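Tikurum canteen tables to stay in use after surface checks

Published in February

The laminate dining tables in the Tikurum staff canteen will be kept for at least 2 more years, following a check of every top in the building. The work was carried out by Bramel, the firm that holds the furniture contract, and covered 161 tables on the ground and first floors.

The tables were bought in a single order when the canteen was refitted. They are square, with a mottled grey laminate top, pale wood edging and small wooden caps at the corners. Complaints about them had been building up for several months, mostly to do with lifting at the edges and dull rings left by hot dishes. Replacement of the whole set had been put forward in last year's budget but was not funded.

Bramel looked at three points on each table: the flatness of the top, the bond between laminate and core, and the condition of the edging. Tops were checked with a straight edge laid corner to corner and then side to side. The bond was tested by tapping along a line one hand's width in from the rim, where a hollow sound points to a gap beneath the sheet. Edging was pressed by hand along its full length, and any strip that moved was marked with tape for repair.

Most of the faults were in the edging. Corner caps had come away on a number of tables near the serving hatch, where chairs and trolleys knock against them. The caps will be glued back or replaced from stock, and 332 new ones have been ordered from the supplier, Ayele, to allow for further losses. Rings on the laminate were found to be in the top coat only. They do not weaken the sheet and will be left as they are.

Tables with loose edging will be taken out of use in small batches, starting with the first floor. Each batch will be away for one working day while the glue sets under clamps. Seating will be reduced during that time, and staff who eat between noon and one o'clock are asked to use the ground floor if the upper room is full.

The cleaning instructions have also been changed. Scouring powder and stiff pads are no longer to be used on the tops. A damp cloth with washing-up liquid is enough for daily wiping, and the surface should be dried straight afterwards so that water does not sit against the wood trim. Bleach should be kept off the edging altogether. Bottles of the Trorar surface cleaner already held in the store cupboard may be used up on the laminate but will not be reordered.

The rules for people bringing their own food are unchanged. Lunch boxes, jars and drinks bottles may be put directly on the table. Pans and dishes straight from the oven or microwave need a mat, and mats are kept in the rack beside the sinks. Paper towels should stay on the tables for spills and be returned to an upright position after use, as rolls left on their side tend to end up on the floor.

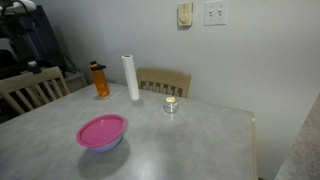

A grey-topped table with a lidded food container, a drinks bottle, paper towels and a glass jar.

The cost of the check and the first round of repairs is 1181 pounds, paid from the maintenance budget. This includes glue, new caps and the hire of clamps, but not the replacement of any complete top. If a top has to be changed, it will be cut to the same size and fitted to the existing legs.

Loose trim or missing caps can be reported at the canteen desk until three in the afternoon. Reports should give the table number, found on the underside next to the leg bracket, and say which corner or side is affected.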